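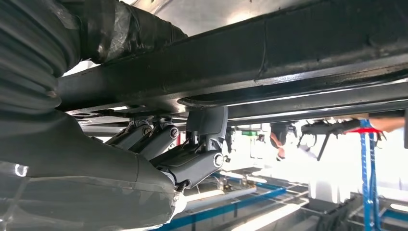
Haruna Ueda thinks I should have hit the stop button a good bit sooner than I did, and she left me a very long comment on my last post saying so. Her point was that once an arm does one thing you didn't ask for, you've already got your answer, and watching it do a second thing isn't research. OK, Haruna. Fair. I've been chewing on that all weekend and I'm going to try to write the whole thing up properly this time, because the last post was mostly me venting at eleven at night.

For anyone new: I do integration and general fiddling at Skurunska, and since June we've been trying to get an arm with a fingered hand to reach in under a beam and work in the space between the blue frame and the overhead rail. Tight spot! The forearm is wrapped in black plastic sheeting and tape to keep grit out of it, and the hand sticks out of the end of all that looking pretty bare. You've got very little room above your knuckles in there, and neither does the robot.

So, Wednesday. We were running the reach at 60 percent speed, which we'd done plenty of times, and the arm came up under the beam and just kept coming. It didn't lunge or anything. It went up past where it should have leveled off, the back of the hand met metal, and there was this creak (I can still hear it, a sort of barn door noise) and then the fingers started to close. That was the part that got me. The program thought it was at the part, so it did what it does at the part and tried to grab.

I had the stop in my hand. I did! And I stood there for what felt like a year going "huh." Then it pulled back a little, tried the same move again, and that's when I pressed it. This is the second thing Haruna is talking about.

Damage first, since my brother will ask. One finger joint is notchy when you turn it by hand, and there's a scrape on the housing you'd have to look for. The beam does not care. People were fine. But we're in and out of that frame all day long, arms through the gaps, passing tools across, and I keep thinking about how normal it had started to feel to have somebody's elbow up near the rail while the arm was powered. It wasn't moving those times. Still.

Now the cause, which took us two days and a lot of bad guesses.

Guess one was the hand's position file. Jurberg, who supply the hand, had sent an update, and I was so sure it was the update that I wrote them a slightly snippy email before checking. It was not the update. Sorry, Jurberg. (They were very nice about it, which made it worse.)

Guess two was a loose bolt at the base. We put a wrench on every one of them and they were all tight. I was almost disappointed.

Guess three came from Landon, meaning the Landon cell, the older setup at the other end of the building. They'd had an arm sag once when somebody entered the wrong payload. Ours had gone up, though, and that made me stop and think. If you tell an arm it's carrying more than it is, it pushes back against weight that isn't there, and ours might ride high. We looked, and sure enough the payload was wrong. Somebody had typed in the number for the old tool plus the new hand. That somebody has my login and my handwriting on the sticky note, so let's move along.

Except fixing the payload only got us part of the way! The height error went down, and then it came back after lunch, and it was worse on some runs than others. I was ready to go home and become a baker.

What it came down to was the wrapping. When the forearm rolls over, the sheeting bunches into these stiff folds, and where the tape goes around on top of itself it hardly gives at all. Under the wrap there's a cable loop that feeds the force sensor at the wrist. On certain rolls the plastic was dragging on that loop and the sensor was reading a steady downward tug. The controller believed it and leaned up to compensate. And the contact limit, the thing that should have stopped the arm when it touched the beam, was set at 80 newtons, a number left over from a pushing test. With the phantom tug pulling the reading the other way, the real bump had to be even bigger before it counted as a bump.

So that's three things stacked up: my payload number, the plastic, the leftover limit. Any one of them we'd probably have gotten away with. I find that a bit scary, to be frank, as we'd clearly been getting away with a couple of them for weeks.

Here's where we are as of tonight. The limit is down to 17 newtons for anything near the beam. It trips a lot. We had over 73 nuisance stops on Friday alone and I heard some language. Leave it tripping, I say. The wrap is getting redone with slack at the wrist, and Zanetti is making us a sewn sleeve with a proper gusset so we can quit with the tape. The payload gets read out loud by one person and typed by another. And there's a height ceiling in the safety controller now, separate from the program, which should have been there on day one and I have no excuse for that.

We also changed the rule about who's inside the frame. If the arm has power, no hands past the blue posts, and I don't care if you're only grabbing a screwdriver. I broke it myself on Friday morning and got yelled at, which I'll take as a sign that it's working.

Still open: the notchy finger. I can't tell if it's a bent pin or a chewed gear, and I don't want to take it apart without the drawings, which are on the way from Jurberg. If you've had one of these hands open on a bench, please leave a comment, especially if there's a spring in there that's going to shoot across the room. The sleeve should be here in a week or so and I'll post how the reach looks with it on.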